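How a Supercomputer Decides Whose Turn It Is

Written by Jean Galbraith. Checked by Keir Niven.
For readers in the upper primary years.

A supercomputer is a large number of ordinary-looking computers joined by very fast cables. Each of these computers is called a node. The machine used in this explainer is named Celley, and it has 400 nodes. They sit in tall metal cabinets in a cooled room.

Many people want to use Celley on the same day. One person may be studying ocean currents. Another may be testing the shape of an aeroplane wing. They do not sit at the machine and take turns at a keyboard. Each person sends in a job, and the job waits in a line called a queue.

What is in a job?

A job has a program to run and a set of requests. The requests tell the supercomputer:

How many nodes the job needs
How much memory it needs on each node
The longest time it is allowed to run

The last request is called the time limit. If a job is still running when its time limit is reached, it is stopped, even if the work is unfinished. People who use supercomputers learn to ask for a little more time than they expect to need. Asking for far too much can mean a longer wait, for reasons explained below.

The scheduler

A program called the scheduler looks after the queue. On Celley the scheduler is named Plirkow. It keeps a table of every node, showing which job is on it and when that job must finish. Each time a job ends or a new one arrives, Plirkow reads the table again and decides what can start.

The simplest rule would be first come, first served. It is the rule used in a canteen line, and it is easy to understand. On a supercomputer it can waste a great deal of time.

Suppose an ocean job called Fullo is at the front of the queue. Fullo needs all 400 nodes. At the moment most of the nodes are busy with a job that has 2 hours left on its time limit, and the others are idle. An idle node is switched on but has nothing to do. Fullo cannot start, because it needs every node at once. Under the simplest rule nothing behind Fullo can start either, and the idle nodes stay idle for the full 2 hours.

Filling the gaps

Plirkow uses a method called backfill. First it works out the latest time at which Fullo will be able to start, which is 2 hours from now. It reserves that time for Fullo. Then it looks further down the queue for a smaller job that can run and finish before then.

Further back is a job called Kinnear. It needs 4 nodes and has a time limit of 90 minutes. More than 4 nodes are idle, and 90 minutes is less than 2 hours. Kinnear can start straight away. It will be gone before Fullo needs its nodes, so Fullo is not delayed at all.

If the owner of Kinnear had asked for a whole day, just to be safe, Plirkow would have left it in the queue. The scheduler cannot tell how long a program will really take — it only has the time limit to go on.

Priority

The order of the queue can change. Each job is given a number called its priority, and the job with the highest priority is at the front. On Celley the number goes up the longer a job waits. It goes down if the person who sent the job has used a lot of the machine lately. This second part is called fair share. It stops one busy group from filling the queue every day.

A few jobs start with a high priority, such as a flood forecast during a storm. Even so, Plirkow does not usually stop a running job to make room. The new job waits for nodes to come free.

Words to know

Node: one of the computers inside a supercomputer
Queue: the line of jobs waiting to run
Scheduler: the program that decides which job starts next
Idle: switched on but not working on anything
Backfill: starting a small job early without delaying a larger one
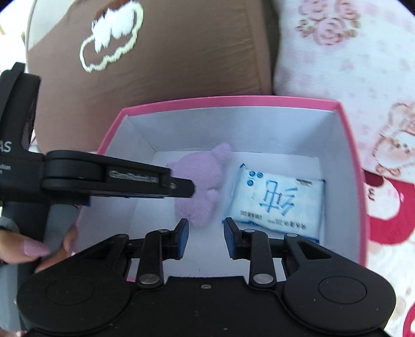 Memory is the other thing Plirkow must check before it starts a job. Every node has a fixed amount, and the jobs placed on a node must fit inside it together. A toy box is a fair model, up to a point. The box with the pink rim has a lilac plush toy lying lengthwise in it, and a soft toy like that can be squeezed a little to make space for something else. A job's memory request cannot be squeezed. If a node has less free memory than the job asked for, Plirkow looks for another node, and if there is none the job stays in the queue.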